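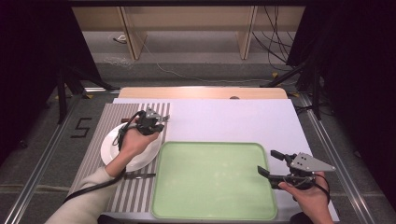 About the Robotics Program

Jeltcombe College has offered robotics as a subject and as an after-school club since the old woodwork wing was refitted. The program is open to students in every senior year, and no earlier experience with electronics or programming is asked for. Students who join late in the year are placed with a group already under way.

What the students study

The main interest of the program is handling: how a machine can be taught to pick up, move and set down the ordinary things found in a home. Students work with hand-held grippers, one in each hand, and carry out household jobs at a table. The recordings from these sessions are later used in class to train and test simple control programs.

Table setting is the first task that every new group learns. It calls for a plate, a knife, a fork, a placemat and a tray, and it is harder than most students expect. A fork lying flat on a tray offers very little to hold, and the person using the gripper must learn to come at it slowly and from the correct angle. Groups are encouraged to talk through each movement before they attempt it — and to write down what they agreed.

Students take turns in each of the roles within a group. One student works the grippers, another keeps the written log, and the others check the recordings and reset the table for the next attempt. Marks are given for the quality of the log as well as for the handling itself.

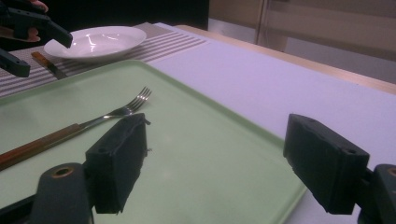 How the program is run

The subject is taught by Diarmuid Flanagan, Head of Technology, who wrote the present course outline and continues to teach both senior classes. The club meets after school on 2 afternoons a week during term. Class work and club work share the same equipment, and students in one are welcome to attend the other.

Groups are kept to four students so that each has proper time at the table. Where numbers are uneven, a smaller group may be formed with the agreement of the teacher. Groups stay together for a full term and are then rearranged.

Seventy students are enrolled across the class and the club this year. Places in the club are offered in order of application, and a waiting list is kept at the front office.

The Clurkport Challenge

Each year the College enters the Clurkport Challenge, a competition for schools in the district. Teams are given a household task on the morning of the event and must present a plan, a set of recordings and a short written report by the end of the day. Judges look closely at the report, and teams are expected to explain their failed attempts as fully as their successful ones.

The team is chosen from the club by the teaching staff. Selection is based on attendance, the standard of the student's logbook and the ability to work steadily with others. Travel to Clurkport is arranged by the College and a consent form must be returned before the day.

Partners

The program is supported by Baidoo Engineering, which provides a yearly grant of $2228 towards parts and repairs. Students also visit the Plevport campus in June, where they present their work to first-year technology students and answer questions on their methods.

Visits and enquiries

Families who wish to see the program are welcome at any club meeting by arrangement. Visitors are asked to sign in at the front office and to remain behind the marked line while recording is in progress. Enquiries about enrolment should be addressed to the Technology Department in writing — please include the student's current year level and any subjects already chosen.

Page last reviewed June 5, 2019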